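Imprimir | Enviar por e-mail

Usamos cookies para lembrar o seu carrinho. Ao continuar a navegar, aceita.

Kit Demum Cozinha – licença de turma para clubes de robótica

Ref. 145-C · Edição em português · Fornecido por Gorside

O Demum Cozinha é o ambiente simulado que a Softić preparou para clubes que querem pôr um robô humanoide a mexer em comida e não têm nem o robô nem, sejamos francos, autorização para usar a cozinha da escola. Inclui o cenário, o modelo do robô, 16 exercícios por ordem de desespero crescente e um caderno do professor em que as respostas estão quase todas certas.

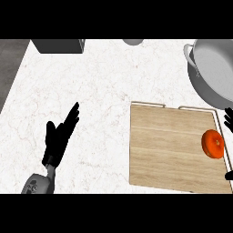 O exercício de abertura chama-se «O Tomate» e costuma ocupar três sessões, apesar de o enunciado caber numa linha. Os alunos têm de programar a aproximação da mão esquerda sem estragar o que a direita anda a fazer. No arranque, o tomate está na tábua de corte, junto à borda direita, e a mão esquerda espera vazia do outro lado da bancada, com muito mármore branco pelo meio. A tentação é mandar o braço em linha reta e a toda a velocidade. Deixe-os tentar, o tomate simulado não mancha.

Os exercícios seguintes acrescentam a tampa, a faca de plástico e o cronómetro, que é de longe o mais perigoso dos três. Cada equipa grava as suas tentativas e pode revê-las passo a passo, coisa que melhora bastante o código e bastante menos o ambiente entre colegas. O limite é de 3000 tentativas guardadas por licença. No clube de Tesley acharam o número exagerado em março e em maio já estavam a apagar ficheiros.

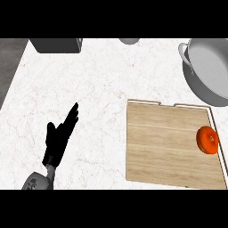 A pontuação segue as regras do torneio interno: pegar conta, largar no sítio certo conta mais, e empurrar o legume até cair ao chão vale zero, por muito elegante que seja a trajetória. O professor pode alterar os pesos num ficheiro de texto. Os alunos também, se o professor deixar a sessão aberta.

Requisitos: computador com placa gráfica dedicada, 16 GB de memória e um adulto com paciência.

Preço: 145 € por turma e por ano letivo. Atualizações incluídas.

Apoio técnico: Philomena Ó Riain, por e-mail, em português ou inglês. Responde depressa a perguntas que tragam o registo de erros em anexo.

Página atualizada em 9 de julho de 2021.

Receba a newsletter da Gorside: novidades e descontos para escolas. Pode cancelar quando quiser.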